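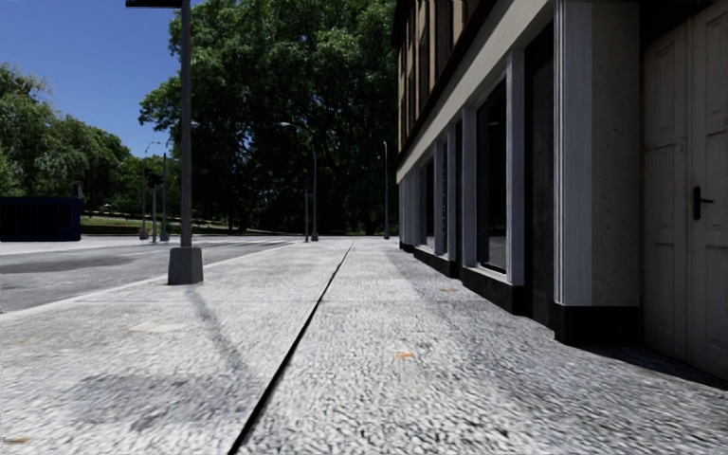 ok so I said I'd do a thread about the Troltside pie bake-off and then I went very quiet for a bit, sorry. I had flour in everything. Let's go

First thing: yes, we are doing it again this year! Same hall, same long tables, November 2, 2012, doors at 6. If you came last time you'll know to skip dinner

For anyone new: you bring a pie, you put it on the table with a number on it, people pay for a tasting card and vote. Sweet and savory are judged apart this time, after the Great Lasagna Pie Argument (I still say it had a crust so it was a pie)

Entry is $10 and that includes your own tasting card. You can enter 2 pies max. Last year somebody turned up with a whole trunk full of them and we ran out of table before the doors even opened

Acharya Bakery is giving the first prize again, which is a class for two in their actual kitchen. I have been trying to win this since it started and have never placed. I'm not bitter. I'm a little bitter

Music is Erora, who some of you will have seen at the street fair in August. They were so good and so LOUD. We've asked them to play the quieter stuff while people are chewing and then they can do what they want once the votes are in
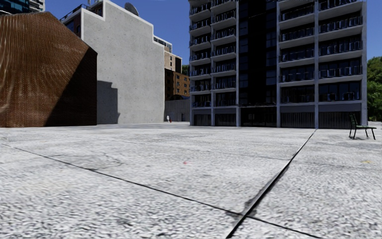 And Plusadent are sponsoring the tasting cards. Yes, the dentists. At a pie contest. They're putting a free toothbrush in with every card and I think that might be my favorite thing about the whole night

Couple of people asked about store-bought crust. It's allowed! I went back and forth on this, but I'd much rather you came with a frozen crust than stayed home. You do have to say so on your label

Also on the label please: nuts, dairy, eggs, anything pork. Big letters. My handwriting is terrible so I'm typing mine

We printed 400 tasting cards and they're for sale at Acharya from this week, by the register. Cash only at the bakery, and whatever's left goes on the door

Oh, and bring your own pie server with your name taped on it. I went home last year with one that isn't mine and minus one that is. Mine has a green handle, if it's living in your drawer I would love it back

I'm going in with pear and ginger. Test pie number one had a soggy bottom and I ate most of it anyway. Number two is in the oven right now so I need to go look through the glass at it

Send me your questions and I'll add them on here tonight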